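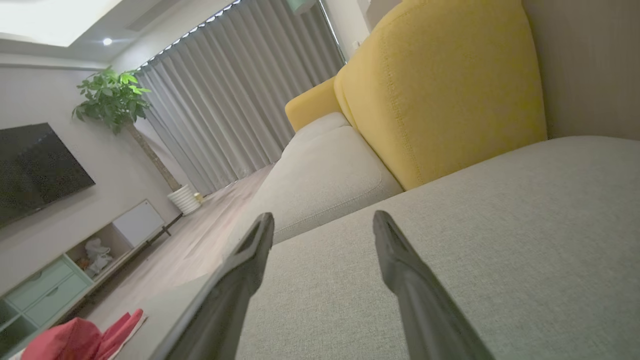

About Groltska

Groltska is a small upholstery cleaning and repair business. We work on sofas, armchairs, dining chairs and headboards, in people's homes and at our shop on Pleria Street. The shop is 2885 square feet, and most of it is drying racks and fabric rolls.

We started out doing repairs only. Customers kept asking if we could clean the rest of the piece while we had it, so in February of our second year we bought a used Gatti extractor and began taking cleaning jobs too. Cleaning is now the larger half of the work.

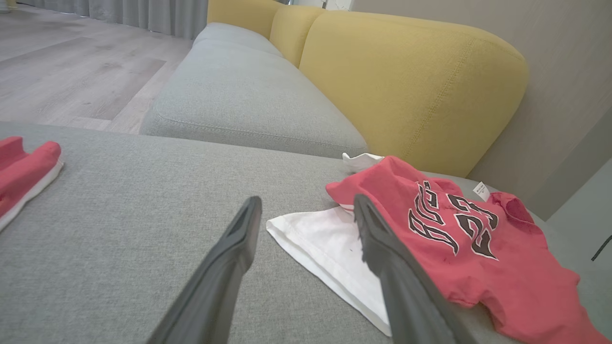 Soon-im Pyo
Owner and Head Upholsterer

I learned the trade in a furniture factory, sewing cushion covers, and moved on to frames and springs later. I still do all the pattern cutting here. There are three of us in the shop and two on the road.

We keep 300 fabric samples on hand — mostly wovens, with some velvet and vinyl. If yours is an older fabric we may not find an exact match, and we will tell you that before you pay a deposit.

Home visits cover the city and the Wuvness side of the river. Please clear the seats before we come and let us know about pets. Quotes are free and come in writing.

Prices on this page were last updated 20 Mar 2023. Leather work is sent out, so call first.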